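4. Checking the gripper over a puzzle board

Do this section after the base is bolted to the rail and before you run any saved program. The Skasska notes say the arm is ready to pick as soon as it has homed. I have built two of these and wouldn't trust that line with a cheap puzzle.

1. Lay the board flat on the cloth, within easy reach of the arm. A cloth with a busy print is fine for this check, whatever the forum says.

2. Set speed to 11 percent. The default is 18, and I have yet to hear a good argument for it.

3. Jog the arm until the gripper points straight down over one piece.

4. Lower it in small steps and stop with the fingertips just above the piece.

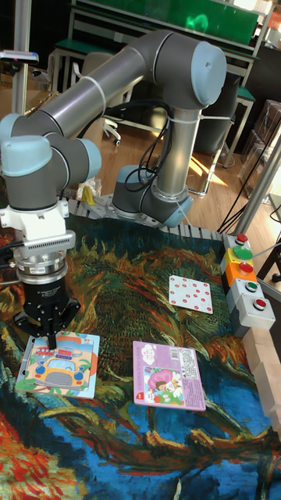
5. Close the fingers by hand control and lift 9 mm. If the piece tilts, open, turn the wrist a little and try again. Don't raise the grip force yet. The manual's advice to "increase force as needed" is how Ailbhe Keane split a piece on the Femcombe build.

6. Save the position only when you have had the same clean lift several times in a row. One good lift proves very little.

CAUTION: Know which button stops the arm before you power it up. Press it once with the arm moving slowly and watch what happens. Color alone is not a label.

CAUTION: Check the cable slack at the elbow with the arm folded and again with it stretched out. A cable tie will hold a cable in the wrong place just as well as in the right one.

Note: Auto-calibrate is supposed to replace steps 3 to 6. On firmware 11 it has not done so for me. Roxana Tamayo says it works on hers, so try it if you like, then repeat step 5 anyway.

Go on to section 5, Setting the release height.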